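4.2 Color drift on short runs

Last updated: February

Figure 4. Orange at close range, against a neutral brown ground.

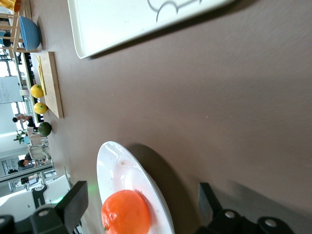
One operator at the Kulbridge shop objected to our whole line of questioning, remarking that drift is what you call it when you own the press and "plain wrong color" is what you call it when you paid for the brochures. We have kept the word drift, mostly because it was already in the title of the grant, but the point was noted and it colors (sorry) what follows.

The Skedeck is sold as a short-run digital press, and short runs are what both shops bought it for. Our log covers 746 jobs, split between Kulbridge and the larger site at Skokport. A job counted as drifted if the last good sheet differed from the first by more than the shop's own tolerance. The two shops do not share a tolerance. Skokport measures with a handheld device and writes the number down. Kulbridge holds both sheets up to the window, a method with a long history and no units. We re-measured the Kulbridge sheets ourselves.

By that standard 93 jobs drifted. Most of them were printed in the first hour after a cold start, when the press reports that it is ready and the operators have learned to disagree. Coated stock fared worse than uncoated. Orange and light brown gave the most trouble, as anyone who has printed a takeout menu could have told us before we applied for funding.

We then loaded the Nyanda profile set at both sites and left everything else alone, or tried to. On Wednesday of the second week Skokport replaced a fuser without telling us, and we dropped the jobs from that day. The profiles helped on long jobs and did very little on jobs under four sheets, where the press has hardly had time to go wrong. They also slowed the queue — a cost the Nyanda manual covers in a footnote, in type that our own test press had difficulty reproducing.

Newsletter: Get new sections and corrections by email. You can unsubscribe at any time.

This site uses cookies to remember your settings. Accept / Manage choices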